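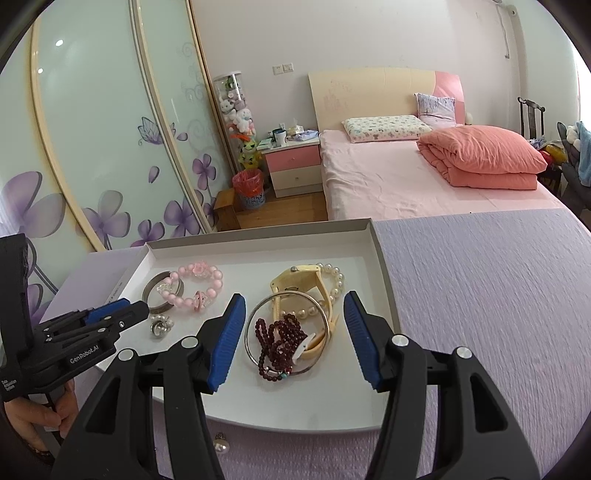 Satish Naidu has been repairing and restringing jewelry in Ditham for most of his working life. His shop is on the ground floor of a narrow building on Holtside, between a key cutter and a place that sells school uniforms. The sign over the door still has the name of the previous owner, who fixed watches. Naidu never changed it. People found him anyway, he said, and the sign would have cost money.

He does not sell much. There is one display case with a few items that customers left and never came back for, which he is allowed to sell after a year. Everything else in the shop is there to be fixed. Most of it isn't worth a lot.

"People think I see diamonds all day," he said. "I see clasps. A clasp breaks, the bracelet goes in a drawer, and ten years later somebody opens the drawer."

We talked in May, early in the morning before he opened. May is busy for him. Weddings start, and people go through what they have and find out that half of it can't be worn.

He learned the trade from an uncle who strung beads for a wholesaler in Gristau. The uncle paid him by the strand, and he was slow. He was 15. The first thing he was taught was how to tie a knot between two beads so that it sits tight against the first one, and he did nothing else for a whole summer.

"My uncle would pull on it. If it moved, he cut the string and I started over. He didn't say anything. He just cut it and handed me the beads in a cup."

He still knots by hand. He uses a needle to guide the knot down, then pushes it home with his thumbnail. He has tried the tool that is sold for this and says it works fine, but he is faster without it. A regular necklace takes him under an hour. A long one with small beads can take most of a day. The longest he has done had 706 beads, a triple strand that belonged to a woman's grandmother. He knows the number because he had to write it on the receipt.

I asked whether he always counts.

"For beads, yes. Every time, in front of the customer. I had one bad experience and after that I count."

The bad experience was early on. A man brought in a broken strand in an envelope and later claimed there were beads missing. Naidu had no record of how many had come in. He paid for replacements out of his own pocket. Now he pours everything into a shallow dish lined with felt, counts it, and has the customer sign.

He keeps a repair book, on paper. He is on his eleventh one. Each page has the date, a name, what came in, what is wrong with it, and what he said it would cost. He showed me a page from last winter. There were three stuck clasps, a ring to be sized down, a brooch pin, an anklet with a missing bell, and a watch he had turned away. The cheapest job on the page was a jump ring, which he had written down as "no charge."

His thread comes from a supplier called Tak, and he has used the same weight of silk for years. When they changed the spool last year, he bought as much of the old stock as they would let him have. He ended up with 215 spools. They fill two drawers and a shoebox under the bench.

"My wife says I'll be dead before I use it. Maybe. But I know how that thread behaves."

Most of what he told me about taking care of jewelry was simple. Silk stretches, so if you can see string between the beads and the knots, it needs to be redone. People who wear a necklace every week should have it checked once a year. Perfume is bad for pearls and hard on silk. He doesn't like necklaces hung on hooks. He wants them laid flat.

He has no opinion on jewelry boxes. His own mother kept hers in a cookie tin with a cloth folded in the bottom, and in his view that did the job as well as anything with a lock on it. What he does object to is chains put away open. "Close the clasp before you put it down. An open chain ties itself up. I don't know how, but it does."

Untangling is a service he offers, although he doesn't advertise it. He puts the chains on a sheet of glass with a drop of baby oil and works the knot loose from the middle with two pins. He never pulls the ends. If the chain is very fine, he may leave it overnight and come back to it.

I asked about the most expensive piece he had worked on. He had to think. It was a collar necklace insured for 4000, and all it needed was a new catch. He was nervous the whole time and didn't enjoy it. The customer stood at the counter and watched.

He prefers the plain jobs. A girl came in recently with a plastic bracelet that had lost its elastic. He fixed it while she waited and charged her 100 cents, in coins, which she had brought with her.

He has no one lined up to take over. His son works in shipping and his daughter is in school for something to do with soil. One young man came in for a few months to learn and was good with his hands, but he moved away.

At nine he got up to turn the lock on the door. A woman was already outside with a small paper bag. He took the dish down from the shelf and she tipped the bag out into it.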